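Search these notes Go

Week 4 handout: when the robot joins the shift

Right, last week we did costs, so this week it's people. My running case is the Ulolstead site, where Wenetti put in its first arms for packing and tidying work. I spent most of May there with a notebook and far too much tea!

The first thing I noticed was how much talking went on. Packers who used to work in pairs were now setting up jobs, clearing jams and explaining to the office why a soft bag is harder than a box. Their pay grade hadn't moved, though (keep that for the seminar).

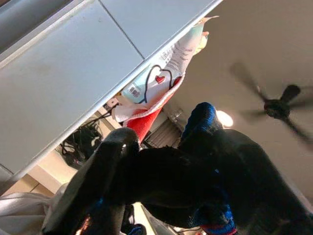 Does a gripper take over a whole job?

Usually it takes over a few tasks, and the person keeps the rest, plus the new chore of looking after the machine.

At Ulolstead, up to 60 of the 502 staff had their duties rewritten. Have a look at your own workplace, list the tasks in one job and mark which ones you'd hand over. Bring the list on paper please, the Lund room has no projector.

Comments
"Our depot did this and the breaks got shorter. Can we cover that?"
"Is the Lakine reading still required?"

Related notes
Week 3: What an arm costs
Week 5: Training on the night shift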